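Ticket 472: Viltico label printer skips every other label after paper change
Status: solved, left open for comments
Product: Viltico desktop label printer, Wedo print app

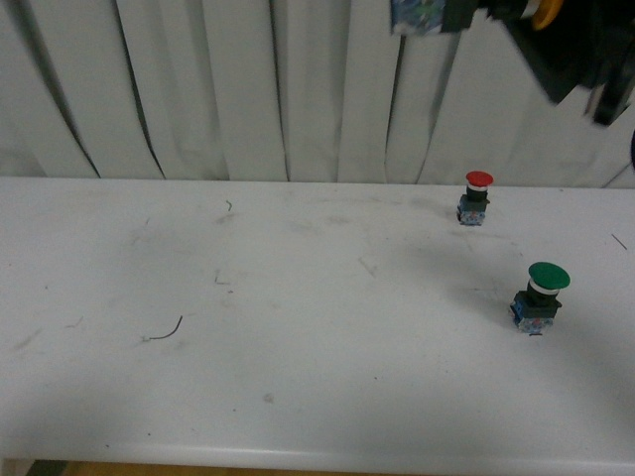
I run a small seed-packet business from home and I love this printer, so I was pretty determined to get to the bottom of this one! In November I switched from the Nseir glossy labels to the Pretico matte ones (they take pencil beautifully, by the way). Same width, same height, same core. The first label printed perfectly, the second came out blank, the third was perfect, and so on down the roll.

What I tried first

Restarted the printer and the computer. No change.

Reinstalled Wedo. No change, and I lost my saved templates, so export yours before you do this.

Cleaned the print head with the pen that came in the box. Text got crisper — a nice bonus — but the skipping went on.

Put the Nseir roll back in. Ten labels, all good. That was the exciting part, as it meant the printer itself was fine.

9:40 am update

Support asked me to print the settings page. Gap sensor reading was 455 with the old roll and jumped all over the place with the new one. They suggested running the calibration with the new roll loaded: lid closed, hold the feed button until the light blinks twice, let go. It fed 6 labels and stopped.

Printed a test batch. Still skipping, but now it was every third label. Progress!

2:15 pm update

Got it! The Wedo app had kept "black mark" as the media type when I reinstalled it, and the matte roll has plain gaps with no mark on the back. I changed it to "gap" under Page Setup, then Stock, saved, and ran the calibration again. You have to do it in that order. When I calibrated first and changed the setting second, the skipping came right back.

Since then I've printed the whole tomato list and both kinds of basil without one blank label.

Still open

The media type goes back to "black mark" if I duplicate an old template. Making a fresh template avoids it. Could the app remember the last setting used? I'd be thrilled to test a beta.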